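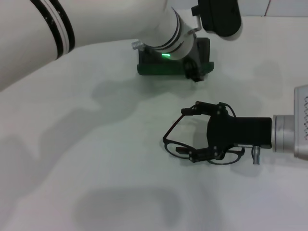
Werkstattbuch, September
Projekt Wodamon, heller Tisch
Vormittag, Beginn 9 Uhr

Tischplatte gereinigt, zweiter Durchgang. Der erste vom letzten Mal hat nicht gereicht, im Streiflicht waren noch Schlieren vom alten Reiniger zu sehen, vor allem an der Fensterseite. Auf der hellen Fläche fällt das mehr auf als auf den grauen Tischen nebenan.

Vorgehen diesmal: trocken abgesaugt, dann mit lauwarmem Wasser und Mikrofasertuch, danach Reiniger von Leckie. Angesetzt 100 ml Konzentrat auf den großen Eimer, etwas schwächer als auf dem Etikett angegeben. Immer in eine Richtung gewischt, von der Wand zur Vorderkante, und das Tuch nach jeder Bahn gewendet. Mit klarem Wasser nachgewischt und trockengerieben.

Klebebandreste: Die alten Markierungen ließen sich ohne Klinge abziehen, der Kleber blieb aber stellenweise hängen. Mit dem Föhn auf kleiner Stufe angewärmt und mit dem Kunststoffschaber abgeschoben. Den Rest mit Isopropanol, sparsam, auf dem Tuch und nicht direkt auf die Platte. Bitte künftig nur noch das schwach haftende Band aus der oberen Schublade nehmen. Das gelbe von der Rolle am Regal ist für den Boden.

Kratzer: einer vorn, ungefähr in Handbreite vom Rand, mit dem Fingernagel gerade noch zu spüren. Das feine Vlies von Grindico erst am Musterstück ausprobiert. Ergebnis: Der Kratzer wird flacher, aber die Stelle glänzt danach anders als die Umgebung. Auf dem Tisch deshalb nicht gemacht. Ein Kratzer ist mir lieber als ein blanker Fleck, der bei jeder Lampenstellung spiegelt. Das Musterstück liegt beschriftet im Fach 2, falls es jemand vergleichen will.

Kante: An der Vorderkante ist die Versiegelung an einer Stelle dünn geworden, genau da, wo man sich beim Arbeiten anlehnt. Versiegelung von Wisell nachgetragen, eine dünne Schicht mit dem Pinsel. Laut Dose 24 Stunden bis zur Belastung, bei mindestens 18 Grad. Nachts wird es im Raum gerade kühler, also lieber etwas länger warten. Zettel »Kante frisch« hängt an der Tür. Bis dahin nichts anlehnen und keine Klemmen ansetzen.

Licht: Deckenlampe über der Mitte macht bei nahezu weißer Fläche einen hellen Fleck, in dem kleine schwarze Schrauben gut zu finden sind und kleine silberne schlecht. Versuchsweise nur die beiden seitlichen Leuchten angelassen. Gleichmäßiger, aber am Rand etwas duster. Noch nicht entschieden – wer länger dort arbeitet, bitte unten eintragen, was besser ist.

Kleinteile ab jetzt in die flachen Schalen, nicht lose auf die Platte. Die Schalen haben unten Filz, der war bei einer schon halb ab und ist neu geklebt. Kaffee weiterhin auf dem Rollwagen.

Material nachbestellen: Mikrofasertücher, das Vlies (nur noch ein angebrochenes Stück), Isopropanol. Der Reiniger reicht noch.

Offen:
Kante prüfen, wenn sie durchgehärtet ist, eventuell zweite Schicht
neue Markierungen erst danach kleben
Schaber ersetzen, die Ecke ist ausgebrochen

Schluss 12.30 Uhr, Eimer und Tücher hängen zum Trocknen am Ausguss.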